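Touran Khosravi
Print this thread | E-mail this thread

I have now spent up to 90 minutes of my one life putting blue painter's tape on brown paper. A thread, for those who enjoy watching standards slip.

The theory: cover the table in brown paper, tape it off into big rectangles, and every object gets an address. The pink cube lives somewhere. The green cube lives somewhere else. Order reigns.

The practice: I measured the first line twice. I measured the second line once. After that I was working from the heart.

Tape choice, because people asked (one person asked). I bought the Kosstead roll. The Tuvness one was 15 cents cheaper and let go of the paper while I was still smoothing down the other end.

The Kosstead also lets go of the paper. It waits until you've put the scissors away. 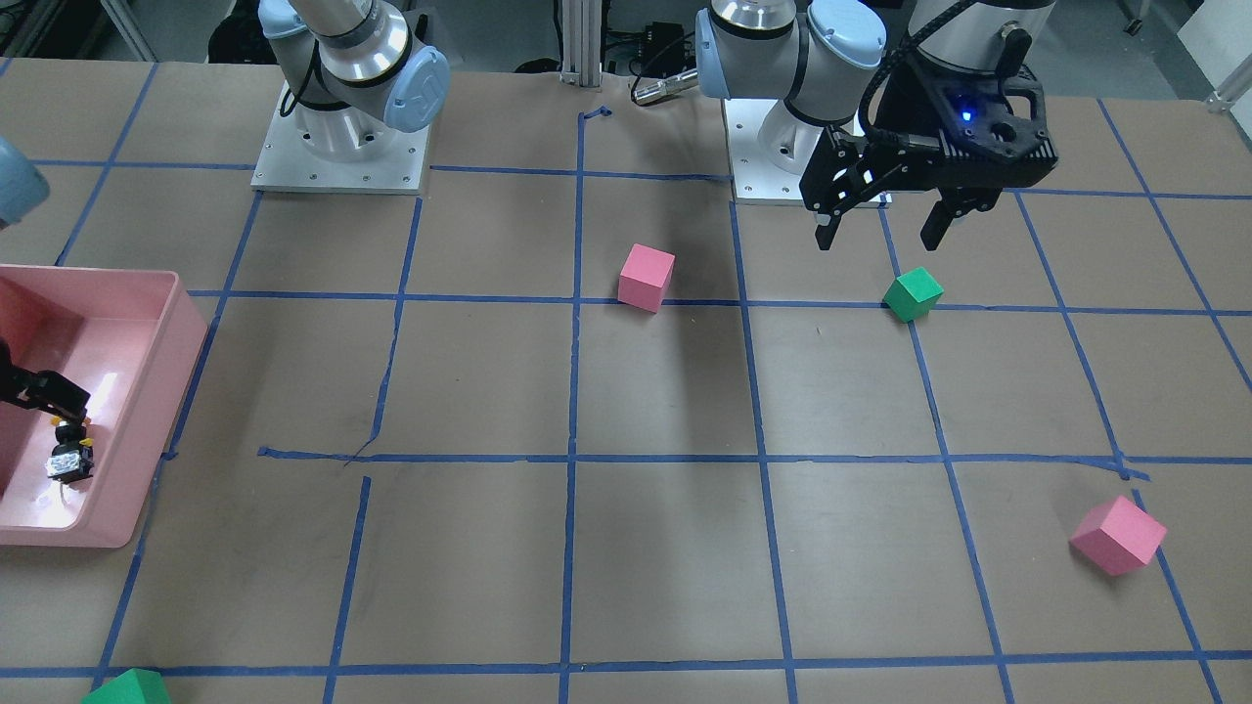
Things I've learned about straight lines: the table edge is straight, the roll is straight, and I am the weak link. There's a bit near the middle that takes a turn of its own. I've been calling it the detour.

Also, brown paper has opinions. It comes off a roll and would like to go back to being a roll. I held it flat overnight with four cans of Udamska chickpeas, and we reached a truce by morning.

Before anyone suggests a printed mat: I looked. Ansari does a lovely one with the grid already on it. It costs 377 and ships in May. My tape cost less than lunch.

The pink bin is staying outside the system. It's for whatever doesn't have a rectangle yet. Every tidy arrangement I've ever made has had one of these, and it's always the first thing to fill up.

My last post about tape got 1,053 views, more than my wedding announcement. I'm choosing to be happy for the tape.

Someone wants to know why I don't pull up the crooked bits and redo them. Because painter's tape takes a little brown paper with it when it goes, and then you're patching, and then you're taping the patch.

Anyway, I pressed the curly end down with my thumb. It's up again. Going to make tea.

Print this thread | E-mail this thread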